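**06/01/2024 - Cerik Manipulation Group, project notes (thread)**

The Cerik Manipulation Group has begun gathering demonstrations for the carton stage of the Rurier project. This thread sets out how the examples are collected, what is kept, and what is left out.

The target for the first release is 950 accepted episodes. An episode covers one attempt by a two-arm station to handle one cardboard box, from the operator's start signal to the stop signal.

Cartons were chosen on purpose. Flaps bend, walls give way under pressure, and no two boxes fold quite the same way after a week of use. A policy trained only on rigid blocks learns little that carries over.
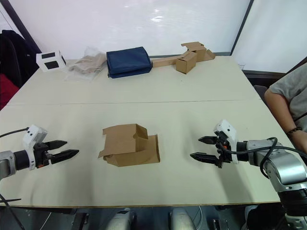
Each episode stores the joint positions of both arms, the state of both grippers, and the video from the head and wrist views. All streams share one clock. An episode in which any stream drops out is removed before review.

Operators work from a short task card. The card names the goal and the starting state of the box, and leaves the choice of motion to the operator. In our earlier Trudeo set the cards were far more detailed, and the resulting motions were too much alike to be of use.

Sessions last 70 minutes, followed by a break. Review of the Trudeo recordings showed that grasps became hurried toward the end of longer sessions, and the model copied the hurry faithfully. 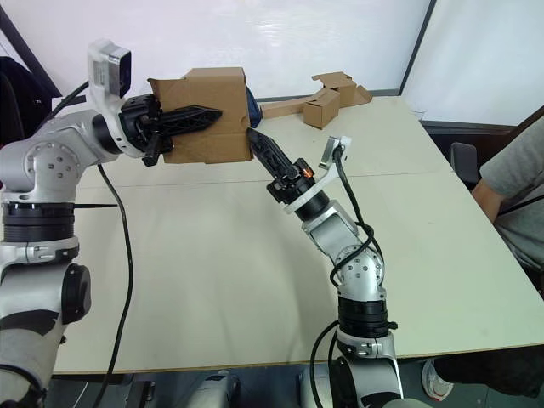

Bjarnason Lab replied to ask whether failed grasps are thrown away, noting that its own group had deleted them for a year and later regretted it.

They are kept. A failed grasp followed by a recovery is labeled as such and remains in the training set. A failed grasp with no recovery goes to a separate folder, which is used for testing the success detector and for nothing else.

Labels are applied in 7 classes, covering approach, first contact, grasp, lift, handover, release and recovery. Two reviewers label each episode independently. Where they differ on the moment of first contact, the episode is sent to a third.

First contact is the label that causes the most trouble. A finger very close to cardboard and a finger touching it look much the same from the head view, so reviewers are asked to check the wrist views before they decide.
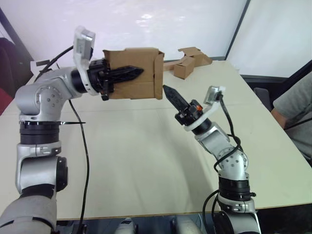 Boxes are retired on a fixed rule. After 3 sessions a box is taken out of use, even if it still appears sound. Soft corners make a grasp easier than it would be on new stock, and the group does not wish the data to lean in that direction.

Other items may remain on the table during recording. The model should learn to attend to the box named on the task card and leave the rest alone - an empty background would teach it very little about that.

A held-out group of boxes is never used for training. These differ in size and in the way the flaps are cut, and they will serve as the test set when the first policy is evaluated.
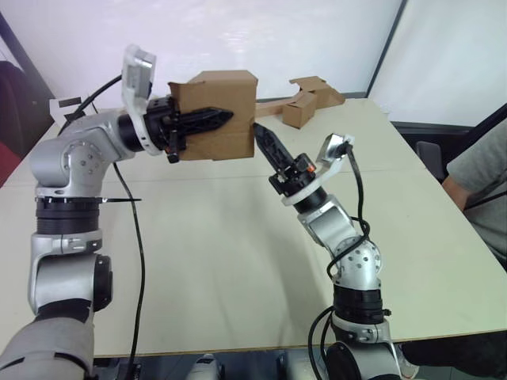

*Carton handling with two arms, Rurier project.*

The first release is planned for September. It will include the recordings, the labels, the task cards and the notes kept by reviewers where they disagreed. Joint data will be supplied both raw and smoothed.

Groups wishing to comment on the label classes before they are fixed are invited to reply to this thread. Requests for additional camera views cannot be met for this release.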